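Plimero desk mat, 55 inch — four stars

Bought this in August to replace a cork one that shed everywhere. Stays flat, doesnt slide. Smelled of rubber for a week, then fine.

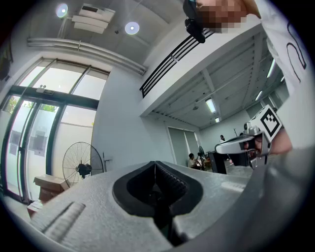 Page last changed: 7 March 2026

Edges still good. One corner lifting a bit — heavy book on it overnight fixed that. Coffee wipes off, ink doesn't. Wish they sold teh green one in this size. 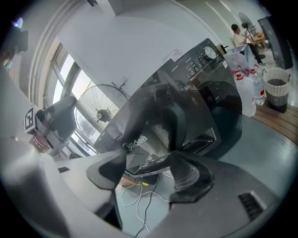 Troncoso: mine curled at two corners and a book did nothing. Plimero sent a new one, no argument. Ask them.

Will do if it comes back. Would still buy again.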